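4.2 Equipment planning for the garment folding task

Before the second purchase round, we made a list of what the folding task asks from the hardware. The first budget was prepared by Priit Org and counted only the arms. Grippers, wrist cameras, cables and spare fingers were put under "other", and this line was spent by June.
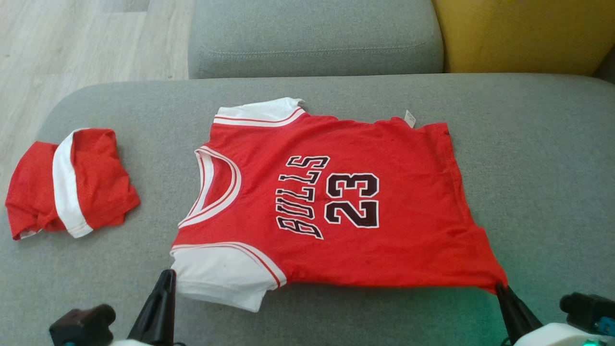 Figure 4. Two-arm setup with a basketball jersey laid flat on the sofa seat, shorts at the left.

We compared offers from two suppliers, Drulico and Kekana. Drulico sells the arms as a pair with a delivery time of 12 weeks. Kekana sells single arms, and delivery takes 20 weeks. For a task on soft furniture, a pair is needed from the beginning, so the lower price of a single arm did not help us. The wrist camera should be in the first order. From the head view, a folded collar and the layer under it are difficult to separate, and the close view gives more detail of the trim and the print.

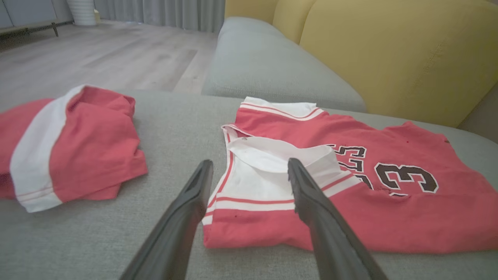
4.3 Wear parts and reserve

Fingers are the part we replace most often. Nosipho Nel proposed to keep five spare pairs for each setup, and we follow this number in Table 3. The reserve for wear parts is now 12 percent of the hardware cost.
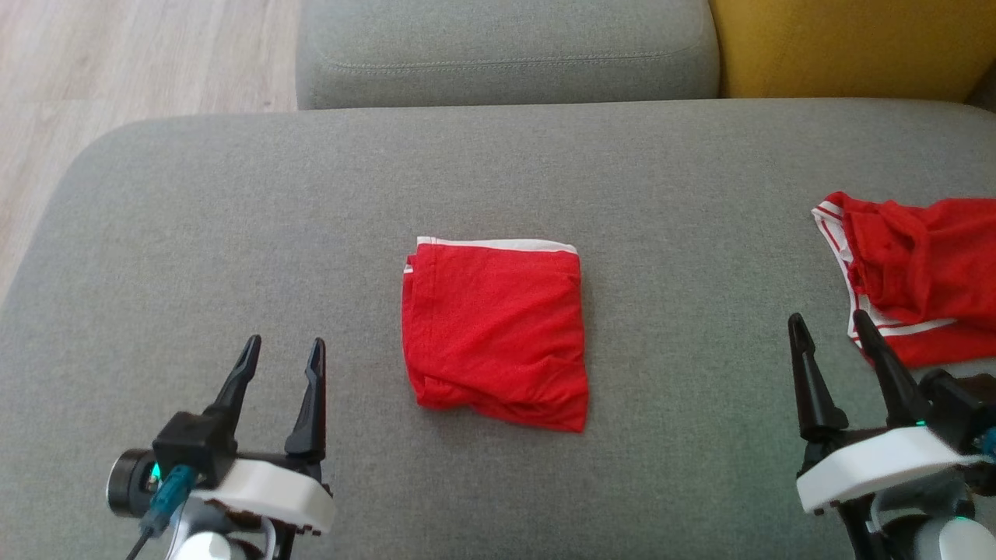
Figure 5. Folded red garment between the two open grippers; a second garment lies unfolded at the right.

Room costs also belong to the plan. A home setting with a sofa needs more floor space than a table cell, and the wrist cameras see a large part of the room, including the window side with its curtains. Changes in daylight should therefore be considered when lamps are ordered.

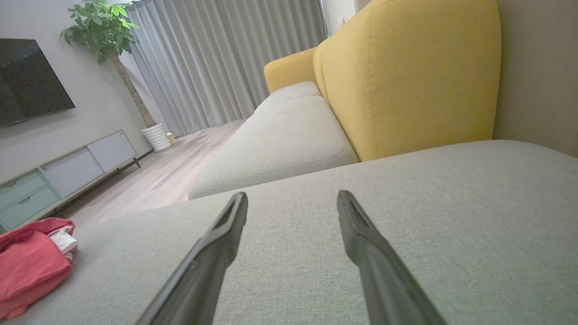

Photo: Tiina Kettunen / Sovasmont

We did not include the furniture in the hardware cost. It is listed under room costs, together with lamps and floor protection.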